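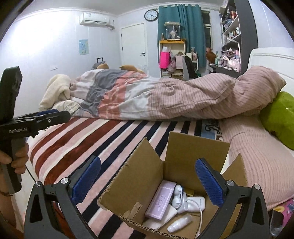
图1 卧室任务：夹爪对准床上敞开的纸箱，另一只夹爪由左手扶着

课程项目报告：用Mandis家庭示教服务采集收纳动作的试用体会
小组成员：Csaba Bakos、Ilaria Zanetti、Edith Ccori
指导老师：Noémie Friesen
2020年1月

一、我们为什么选了这个题目

先说说这个项目是怎么开始的。上学期的机器人导论课上，Friesen老师讲到模仿学习，说现在很多人不再守着实验室里那条机械臂一点一点地录，改成拿着手持夹爪到普通人家里去做家务，把动作和画面一起记下来，再拿去训练。Ilaria当时就坐在我旁边，小声说了一句：“那我们收拾宿舍也能算作业了？”我们都笑了，可是下课以后越想越觉得可行，于是就有了这个项目。我们给它起名叫Tallow，没有什么深意，那天Edith的桌上正好点着一支蜡烛，我们想名字想得有点累了，看见什么就用了什么。

Tallow本来的目标比较大，想从采集做到训练，最后让学校实验室的机械臂学会把小东西从箱子里拿出来放好。和老师谈过一次之后，她劝我们先把前半段做扎实，把“采集”这件事本身弄明白：一套面向学生和小团队的采集服务到底好不好用，钱和时间花得值不值，录出来的东西能不能交得出手。所以这份报告写的主要是试用体会，训练部分留到四月的第二阶段再写。我承认刚听到这个建议的时候有点失望，录了几天以后就很感谢她了，光是采集就已经够我们忙的。

二、Mandis服务是什么样的

Mandis是Skistton公司提供的一项租借加处理的服务。我们按期租设备，录好以后把数据传上去，他们负责检查、对齐和整理，再把能用的片段连同一份质检单退给我们。我们选的是学生档，租期内最多可以提交600段，超出的部分要另外付钱。对一个三个人的小组来说，这个数目看上去大得有点吓人，不过后面会讲到，我们差一点就用光了。

寄到学校的是一只硬壳箱，里面有左右手各一只手持夹爪、线材、充电器，还有一本薄薄的说明书。夹爪的用法很直观，手握住把手，两根手指就跟着开合，指尖上有一块带纹理的蓝色软垫，夹东西的时候碰到物体的就是它。服务配的软件叫Simon，装在笔记本电脑上，负责新建任务、开始和结束录制、给片段起名字，还有上传。

我特别想夸一下说明书里关于任务设计的那几页。它没有一上来就讲参数，先请你想清楚一个动作从哪里开始、到哪里结束，中途失败了要不要重来。我们三个人围着那几页讨论了一整个晚上，后来写的任务卡基本都是从那次讨论里长出来的。相比之下，讲线材连接的那一页就写得太省了，图很小，字也很小，Edith照着接了一遍，软件没有反应，最后发现是插反了左右手的接口。希望以后的版本能把这一页放大，最好再在线上贴个标签。

三、任务和场地

我们一共设计了2类任务。一类叫“取出”，从打开的纸箱里把东西一件件夹出来，放到旁边的平面上；另一类叫“放回”，顺序反过来，要求最后箱子的翻盖还能合上。听起来很像小孩子的游戏，做起来却不太像。纸箱的翻盖会挡手，带线的东西会互相勾住，软的东西夹起来会变形，这些都是我们写任务卡的时候没有认真想过的。

场地方面，我们没有去借实验室，用的是各自的住处：卧室、书桌、厨房台面轮着来。图1是卧室里的一次“取出”任务，箱子直接放在床上，里面有一包粉白相间的东西、一副白色有线耳机、一个带线的白色耳机充电盒，还有一只白色小瓶子。挑这些物件的时候我们有一点小心思：包装比较大，好看清；小瓶子躺着的时候不太好夹；耳机和充电线则是故意留的难题，想看看夹爪遇到细线会怎么样。

床是我们录得最多的地方，也是争论最多的地方。Ilaria觉得床面太软，纸箱会跟着手晃，录出来的数据不干净；Edith觉得家里本来就有软的地方，机器人以后也得面对，干净的桌面谁都会录。我夹在中间，两边都觉得有道理。后来写信去问Skistton负责学生项目的Norbert Illés，他回得很快，也很客气，说两种都收，但建议在片段名字里注明承托面是软是硬，这样以后想分开训练也方便。这个建议很小，却省了我们许多麻烦，后来所有的片段都照这个办法起名。

床上的花纹也值得提一句。条纹毯子、花被子，颜色都很热闹，我们起初担心会影响画面里物体的辨认，打算换一条素色床单。老师看了任务卡之后建议我们先别换，把这种背景当成一个条件记录下来，等四月训练的时候再和书桌上录的片段比较。所以卧室的布置我们基本保持了平时的样子，书架、椅子上的衣服、毛绒玩具都照旧放着。

四、每一次录制是怎么做的

我们的流程慢慢固定了下来，写在这里，给以后想用同一套服务的同学参考。

开工前先在Simon里新建任务，选好类别，填上地点和承托面。然后做一次校准，两只夹爪各自完全张开、完全合拢，软件里的曲线跟着走到头就算通过。这一步千万别嫌烦，我们有一个下午跳过了校准，那一批片段后来几乎全被退了回来。

接着摆箱子。翻盖要尽量向外压平，不然手指伸进去的时候会先碰到纸板。物件按任务卡上的位置放，放好以后由另一个人核对。操作的人把夹爪移到箱子上方，停一小会儿，再开始动作；做完以后同样停一小会儿才结束录制。说明书上说这个停顿有助于后面的对齐，我们试过省掉它，对齐结果果然差一些。

录完一段，旁边的人马上在软件里改名字，写清物件、承托面和操作人。我们最初打算晚上统一改，结果到了晚上谁也记不清哪段是哪段，Ilaria对着屏幕看了很久，把同一只小瓶子的片段来回播放，最后还是认错了。从那以后我们就老老实实当场改名。

还有一件小事，可能只有真的录过的人才会在意：线。夹爪后面拖着细线，在床边走动很容易压到或者绊到。Edith想了个办法，用一根旧发圈把线松松地拢在袖口上，手腕还能转动，线也不会垂到箱子里去。方法很土，但我们一直用到了最后。

五、结果

租期结束的时候，我们一共提交了578段，离上限很近。质检单退回来，其中115段需要重录或者放弃，其余的都通过了。刚看到退回的数字时我心里一沉，觉得太多了；Friesen老师倒是挺高兴，说第一次采集能有这样的通过情况，作为学生项目已经很不错，更重要的是质检单上写了原因，我们可以照着一条一条学。

退回的原因里，最常见的是校准缺失，主要就来自刚才说的那个下午，这个只能怪我们自己。其次是起止不清楚，也就是没有停稳就开始或者结束。再往后是遮挡，翻盖或者另一只手把物件挡得太严实，看不到指尖碰到东西的那一刻。还有一小部分和细线有关：夹耳机的时候，线从指尖滑走，操作的人会下意识地用另一只夹爪去帮忙，可是任务卡上写的是单手任务，于是动作和标签对不上。

最后这一条让我们讨论了很久。Ilaria主张把这些片段改标成双手任务，Edith主张重录，理由是当初设计的就是单手，改标签像是先射箭再画靶子。我们请教了Norbert，他说系统里允许改标，但要三个人都同意并且写明原因。我们最后选择了折中：动作完整、双手配合自然的改标，慌慌张张临时补救的放弃。写到这里我还是不敢说这个决定一定对，四月看训练结果的时候大概会更有底。

六、对这项服务的评价

先说好的地方。第一次上手很快，我们三个人里只有我学过一点机器人，Ilaria学的是工业设计，Edith学的是统计，大家都在当天就录出了能看的片段。客服也让人安心，我们问的问题有的相当幼稚，Norbert每次都认真回答，还会顺带提醒下一步可能遇到什么。质检单写得很细，是我个人最喜欢的部分，读它就像读一位耐心的助教批过的作业，哪里松了、哪里抖了都有说明，读完以后下一次录制确实会更小心。

再说不太满意的地方。Simon的上传功能在宿舍的网络下很不稳定，中断以后要从头传，我们有好几个晚上是看着进度条过去的，一边泡茶一边祈祷它别断（Edith后来干脆抱着电脑去图书馆传，快得多）。软件里的片段列表只能按时间排列，不能按物件或者地点筛选，段数少的时候不觉得，多了以后找起来非常费劲。另外，质检结果要等整批上传完才给，如果能边传边给一个初步判断，那个没有校准的下午就可以早早发现，不至于整批录完才知道。

握持的舒适度，我们三个人意见不一样。我手比较大，握着很顺；Edith觉得录久了手腕会酸，需要隔一阵就歇一歇。Ilaria从设计的角度写了一页改进草图，主要是关于把手的角度和线的出口位置，我们附在邮件里发给了Skistton，对方说会转给相关的同事。她为此高兴了好几天，还把草图重新誊了一遍。

价格方面，学生档由课程经费承担，我们自己没有出钱，所以不好评价贵不贵。只能说，如果要自己掏腰包，我会先想清楚打算录多少段，因为用不完的额度不能留到下一期。

七、分工

Csaba Bakos负责任务卡、大部分单手录制和这份报告的文字。Ilaria Zanetti负责场地布置、物件挑选、改进草图，以及我们全部片段的命名核对。Edith Ccori负责双手录制、上传和结果整理，还有那根发圈。图1和其余的现场照片由三个人一起挑选。

八、下一步

第二阶段在四月开始，我们会用通过质检的片段做训练，先比较软面和硬面，再看花纹背景有没有影响。细线物件准备单独立一类，任务卡要重写，单手还是双手在录之前就定下来。如果还能续租Mandis，我们想补录一批厨房台面的“放回”任务，这一块目前最薄弱，原因很惭愧：厨房总有人要做饭，我们经常刚摆好箱子就得让开。

录制当中我们也攒了一张物件清单，哪些好夹、哪些难夹，哪些一夹就滚走，现在存在小组的共享文件夹里。需要的同学可以找Ilaria要，她会很乐意多讲几句，请预留一点时间。

致谢

谢谢Friesen老师一次又一次地读我们的任务卡，连错别字都替我们圈了出来；谢谢Norbert Illés耐心回信；也谢谢各位室友，在我们占着房间反复把一只小瓶子拿出来又放回去的那些晚上，还愿意给我们留门、留热水，偶尔留一块蛋糕。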